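March 26, 2018

Spent the morning on the Donon ballad again. The question, for anyone picking this notebook up cold, is whether the ferryman's daughter who holds the river gate was a real woman or whether somebody made her up to fill a verse. The local booklet says real. I don't buy it yet.

What we have: the Boltby transcript, 61 stanzas, copied from an older book that no one has seen. The copyist puts the siege in 1108. That date is in the heading only, in a different ink, and the poem itself gives no year at all. It says "in the hungry summer" and leaves it there. I would like to know where the heading came from before I repeat it to anyone.

Then the Takeda edition, which has 104 stanzas. So the story grew by 43 stanzas between one copy and the next, and all the parts people like best (the cut hair, the borrowed mail coat, the father's blessing) are in the new material. The short version just has "the girl at the gate" and she has no name. Melavura shows up in stanza 70 of the long one. A name that arrives that late is not much of a witness.

Read the long version aloud and timed it, some 40 minutes. Nobody sang that at a wedding in one go. Maybe it was split over evenings, or maybe it was never sung and the refrain is decoration. Can't tell from paper.

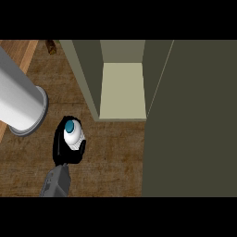

The toll list is the one thing that gives me pause. It has a payment to "the daughter, for the gate" with no year. Could be our girl. Could also be any daughter who looked after any gate - there were several on that river, and gatekeeping ran in families.

To do: compare the hand in the toll list with the heading ink. Check whether stanza 12 rhymes in the older dialect, as the booklet claims. Ask for the July scans again, the last set was too dark to read past the second leaf.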